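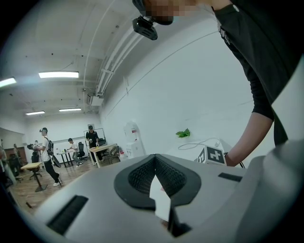 Reaching for the white box on the table, ceiling lights on.

Section 4: Wiping Down and Resetting a Shared Desk

By now you've got your desk standing where you want it (if you skipped Section 3, go back and do the leveling feet, please!). This section covers the dusting and wiping, the power strip that lives on top, and the cords on the floor. I wrote it for the curved white Clindex desks we use at Estivstead, but I do my plain old table at home the same way and it comes out fine.

Give yourself 15 minutes the first time. After that you'll be quicker, unless you're a person who stops to read every scrap of paper you pick up, in which case I can't help you, I'm the same.

What I keep in the kit

A soft cloth for dry dusting (mine are pink, they came in a big pack)
A second cloth for damp wiping, kept separate
A small bowl of water with one drop of dish soap
A soft dry paintbrush, the one-inch kind
A few hook-and-loop ties for the cords

4.1 Before you start

1. Turn on all the overhead lights. Dust on a white desk is really hard to see in window light alone, and you'll swear you're done when you aren't.

2. Clear the top. Boxes, paper, cups, whatever has landed there. I put everything on a chair so I have to deal with it again before I can sit down.

3. Pull the plug of the desk power strip out of its outlet. Do this at the outlet end, holding the plug and not the cord.

CAUTION: A switch on a strip isn't the same as an unplugged strip. Even when the switch is off I still pull the plug, every time, and I'd like you to do it too.

4. Take out anything that's plugged into the strip. If you have a lot of look-alike plugs, wrap a bit of tape around each cord and write on it. Pylyp Pasichnyk, who set up most of the desks on our side of the building, uses a different color of tape for each desk, and I've shamelessly copied him.

4.2 Dusting the power strip

The strip gets dirtier than anything else on the desk. All those rows of sockets are little dust pockets!

1. Fold the dry cloth in half, then in half again. A folded cloth gives you a nice firm pad with several clean faces to turn to.

2. Lay it on top of the strip and draw it along the length in one direction. Don't scrub back and forth, you'll push fluff down into the sockets.

3. Flip to a clean face and do the long sides.

4. Brush out the socket openings with the dry paintbrush, tipping the strip on its side so the dust falls out onto the desk. (You're wiping the desk next anyway.)

5. Run the cloth down the cord, starting at the strip end. Feel for nicks or soft spots as you go. A damaged cord means a new strip, so stop there and replace it.

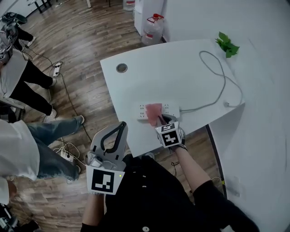

Pink cloth on top of the desk power strip; the gray cable loops off across the desk.

CAUTION: Dry cloth only on the strip. No spray, no damp wipes, no "just a tiny bit of water." If something sticky has gotten onto it, ask whoever looks after the electrical stuff in your building.

NOTE: The round metal grommet in the desktop is for feeding cords through. It collects crumbs under its rim, so run the corner of the cloth around it while you're there.

4.3 Wiping the desktop

1. Dust first with the dry cloth. Work from the back of the desk toward you and finish along the rounded front edge, where everybody leans.

2. Move the strip and its cable over to the chair before any water comes out.

3. Dip the second cloth and wring it until it stops dripping, then give it one more twist. Wipe in long overlapping strokes.

4. Dry right away. I count to 60 and then run my palm over the surface, and if it still feels cool and slick I go over it again.

5. If there's a plant on your desk, lift it and wipe underneath. Dust the leaves too, with one hand behind the leaf to support it. They look so much better!
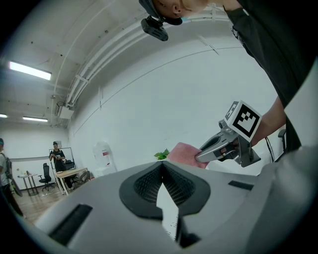
Cloth folded over, near the plant.

NOTE: Keep the watering end of the desk and the power end of the desk apart. Mine used to be side by side. Water jugs go on the floor with the cap on, away from any floor strips.

4.4 Cords and strips on the floor

1. Follow each cord along the floor from end to end before you move anything. It's tempting to yank the nearest one. Don't.

2. Unplug each floor strip the same way as in 4.1, and dust it the same way as in 4.2.

3. Gather the slack in loose loops about as wide as your hand and close each one with a tie. Tight coils are hard on cords.

4. Slide the strips back toward the wall or under the desk, out of the walkway. Nothing should cross the spot where chairs roll.

5. Sweep the planks where the strips were sitting, then plug back in, wall end last.

CAUTION: Never plug one strip into another strip to get more reach. Buy a longer one.

4.5 How often

I do the dry dusting weekly and the damp wipe every second week, plus a proper floor-cord session in January when the place is quiet. The Pukilcombe office does theirs monthly and it looks okay to me. Replacement grommet covers and leveling feet are listed in Section 7; the cover for the curved desk is part 644, and the feet are part 265.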